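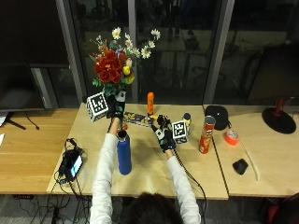 Farzana reckons the starter is dead and I should bin it. I reckon it is sulking. Notebook entry either way.

Search the notebook Go

2 min read

May, bench notes, sourdough trial, Sallton kitchen

8 am. Jar weighed in at 1114 g with the lid on, which tells me mostly about the lid. Fed it the Gamage rye. Smell: nail polish, with a hint of regret.

Noon. No rise. Obaidul came by, looked into the jar for a long time and asked whether we had tried the Matton flour. We have. It made a brick, and the brick is holding the pantry door open.

3 pm. Threw out all but some 20 g and started over with bottled water. Farzana thinks the tap water here is the culprit and has thought so since the Velton batch. I said I'd write that down. Written down.

5:40 pm. Four bubbles. Moved the rubber band up to the new level, then moved it back down, as the new level was the old level seen from a chair.

To do: find the good thermometer (the bad one says the fridge is a sauna). Mix a 600 g dough tomorrow whatever the jar says. If it fails, flatbread, and we call it flatbread from the start this time.

Whoever used my scraper on the paint tin, I have seen it.

Contact | © Sallton Test Kitchen | Back to top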